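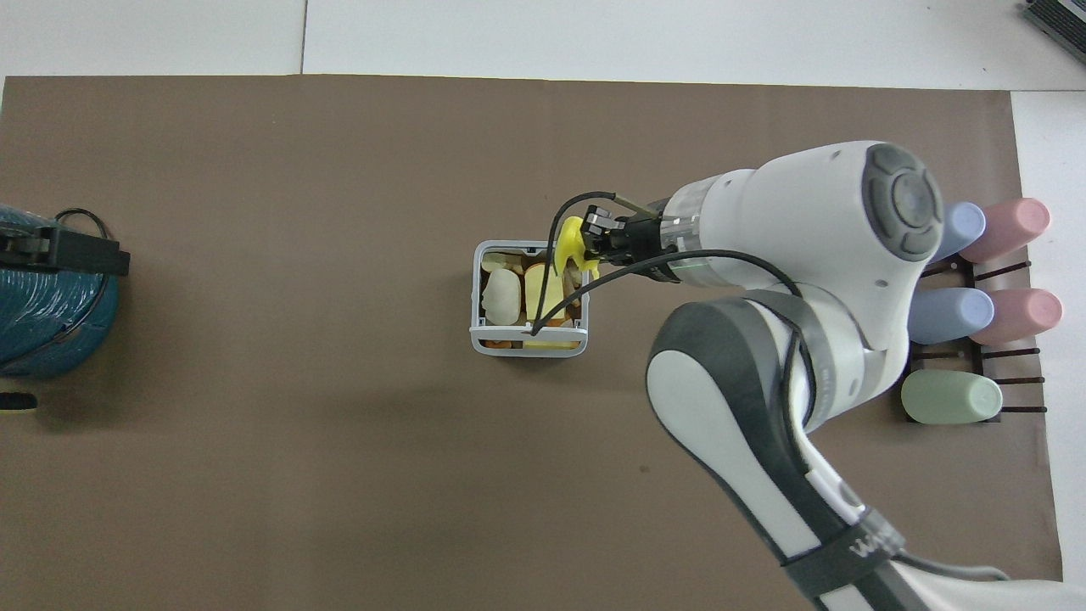

Do you have to fill the tank before you set up the Trelow tap timer?

You only need enough water in it to cover the outlet, and a good overnight rain will usually do that for you.

Search this guide Enter keyword Go

Section 3: Fitting and setting the timer

Right, this is the part I enjoy most, so bear with me if I go on a bit. I've got a Trelow on the 1000 litre tank behind my shed, feeding the tomatoes and a very greedy passionfruit, and I've fitted a few more for neighbours. Everything below assumes the tank is already on its stand and the tap is threaded in (Section 2, if you skipped it). You'll want plumber's tape, two AA batteries and an old towel. Leave the spanner in the ute!

1. Turn the tank tap fully off. Give it a minute and look underneath for drips. If it's weeping, fix that first.

2. Unscrew whatever is on the end of the tap now, hose fitting and all, and wipe the thread with the towel.

3. Wrap the thread with plumber's tape, clockwise as you face it, six turns. I used to do three and got wet ankles.

4. Pop the rubber washer into the collar of the timer, flat side up, and screw the collar on by hand until it's snug.

CAUTION: Hand tight only. The collar is plastic and it will crack if you put a tool on it. Ask me how many I've bought.

5. Slide the battery tray out from the bottom, put the batteries in and push the tray back until it clicks. The display shows four dashes, then the clock.

6. Hold SET until the hour blinks. Use the arrows to get the time right, and check the little am/pm marker while you're there (mine watered at 6 pm for most of March, and I blamed the possums).

7. Press SET again for the start time, and once more for the run time. The longest run is 90 minutes, which would drown most veggie patches. Start with 20 and poke a finger in the soil afterwards — if it's damp to the second knuckle, leave it alone.

8. Clip the hose on, open the tank tap all the way and press RUN. You should hear a clunk and then water. Press RUN again to stop it.

Note: Tanks have far less push behind them than mains water. If you only get a dribble at the far end, try a shorter hose or lift the tank a bit higher before you decide the timer's crook. Upendo Odera up the road swapped her long skinny hose for a fatter one and hasn't looked back.

Note for owners of the older Dobos model: your SET and RUN buttons are the other way round. Everything else matches, including the washer.

CAUTION: Tank water is for the garden. Don't run it to a drinking bubbler, and keep the kids from sipping at the hose.

CAUTION: If you get frosts at your place, bring the timer in for the winter with the batteries out. Shake the water from it first and leave the tap end facing down on a shelf.

If the screen goes blank after a week or two, check the tray contacts for green fuzz. A cotton bud and a bit of vinegar will shift it, then dry the lot properly and start again from step 5 — the clock doesn't remember anything once the tray has been out.

Share 6 Comments 3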